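March, 9:40 a.m.
Abdelilah Tahiri

Second morning with the Virnunis gripper kit on trial and I like it even more than I did yesterday! Mounting went quickly once I found the right adapter ring (bottom of the box, under the foam, of course). The Umora driver picked it up on the first try, no edits to the config file.

Ran the open/close routine 323 times over coffee with no load. No missed commands in the log. Grip force is set in percent, and 40 feels right for produce bags, 60 for anything with a handle. Above that the motor starts to sing a bit, so I'm staying under it until Testa answers my email about the duty cycle.

The bit I really enjoy is the fingertip swap: two screws and you're done. Our old pair took a hex key, a flashlight and a good deal of swearing. The manual could use a proper drawing of the cable exit, though. I guessed, and got it right the second time.

Price for the full kit is 1,422 with the spare pads, before shipping. Worth it if the pads hold up, I think.

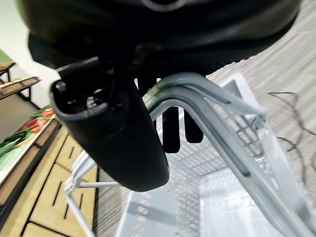 Muddale Store Automation Team, Bench Notes

Over the cart handle, fingers pointing down, with the produce shelves off to the left. The curve of the bar is the tricky part for the approach angle, so I want to try a few wrist rotations before touching the force setting again. Also to do: save today's config under a new name, ask for a second set of pads, and move the trial log to the shared folder.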